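Home & Garden Boards > Laundry and Utility Rooms > Folding nook, wire baskets or no?

ristik_row
Posts: 28

OK so laundry nook update for whoever was following the old thread. Wallpaper is up. Brown with the huge white flowers, went all the way around all three walls in the end. Hubby (voted for plain white) has gone quiet about it.

Surface is the gray marble look one from Kakbridge, offcut, 63 bucks. Silver posts at the corners stay, they hold the whole thing up so don't tell me to box them in.

Question is storage. I want little stuff off the folding surface. Tape, stain stick, spare buttons, whatever comes out of pockets. Put up wire baskets, one on each side and a divided one at the back. Too much? Feels a bit office supply store to me but I keep going back and forth.

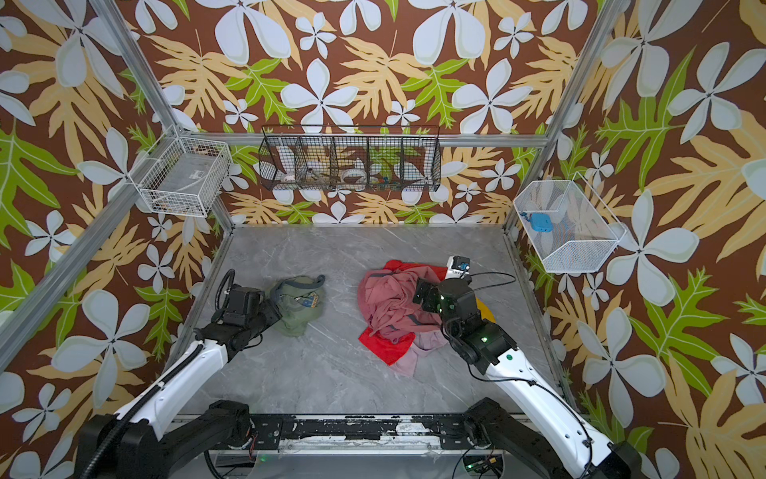
The divided one is black and the other two are white, and that's what's bugging me most. Can I spray mesh without it clogging up the holes? Or do I just buy two more black. Ristik has them but shipping is nuts.

Also where do people put the clothes that are waiting. I fold standing up and everything ends up in a heap in the middle.

----

pegbag91

Love the paper!! My sister said no to anything like that in our hall and I'm still sore about it.

Spray paint is fine on mesh, thin coats, hang it on a string outside and go around it. I did a dish rack in February in the garage, too cold, it went all bobbly. Wait for a warm day.

----

Hou_and_home

Going to disagree with the baskets in general. Lint. Anything mesh in a laundry space gets furry and you'll be in there with a toothbrush. I had three up and took them all down. Closed box with a lid, on a shelf, done.

And I'd leave the walls alone, you paid for that paper and now there's hardware on it.

----

ristik_row

Fair about the lint, hadnt thought of it. Dryer's at the other end of the house though so maybe less?? Holes are already made so that ship has sailed

----

Jinfeng Liang
Moderator

Moved this from Wallpaper since it's mostly a storage question now.

My two cents, keep the divided basket, lose one of the side ones. Five compartments is plenty for tape and buttons. Left hand side stays clear if you're right handed, that way sleeves have somewhere to go when you lay a shirt out flat.

For the waiting heap — sort before it gets to the surface, not on it. Two bags on hooks under the edge. Lights in one, colors in the other. Took me 34 years of doing laundry to get there.

----

Kirsten Dufour

Don't agree about sorting first, sorry Jinfeng. I tip the lot out and sort as I fold. Quicker. You touch everything once. With bags you touch it twice and then one of the bags never gets emptied, ask me how I know.

What I do is thick stuff first. Anything heavy goes off the heap straight away, then knits, then the little things at the end when your brain's gone. Cuts the heap in half in a minute or so.

----

pegbag91

Thick first?? I do socks first or they never happen

----

Kirsten Dufour

Socks are a hobby. I do them in front of the tv.

----

ristik_row

Tried Kirsten's way tonight. Well, started to.
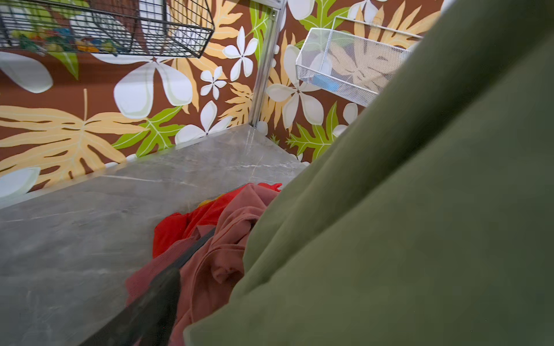
Thick stuff first does make sense, I'll give it that. The heavy things are what eats the room, and once they're folded there's space to lay a shirt flat. My problem is knits. Take the salmon pink one with the ribbing, next to the red, it's the kind of thing I never know whether to fold or roll. If I fold it I get a crease across the front. If I roll it the drawer looks like a bakery.

Also the paper looks even louder down at surface level, that big pale leaf right by the counter. I like it. Hubby can cope.

----

Jinfeng Liang
Moderator

Fold ribbed things in thirds the long way, arms in, then in half once. Crease lands low and drops out when you wear it. Don't hang them, shoulders go pointy.

----

Hou_and_home

Roll. Always roll. Drawer is shut, who's looking.

And that counter, how are you finding it? Had a Rorton one with a similar look and it showed every bit of fluff. Ended up wiping it down before every load.

----

ristik_row

Not bad so far, the gray hides a fair bit. Ask me in six months.

Going with: black divided one stays, right hand white one gets sprayed, left one comes off and probably ends up in the shed. Hou you may say I told you so about the lint when it happens.

Still not doing the bags.

----

Kirsten Dufour

Good. Fill the holes on the left with a bit of toothpaste and dab some brown on. With flowers that size you won't find them again.

----

pegbag91

toothpaste attracts ants!! use proper filler, small tub, over 91 cents but not by much lol

----

Jinfeng Liang
Moderator

Filler, please. And keep a scrap of the paper somewhere safe, you can cut out a petal and patch with that if the dab of brown looks off.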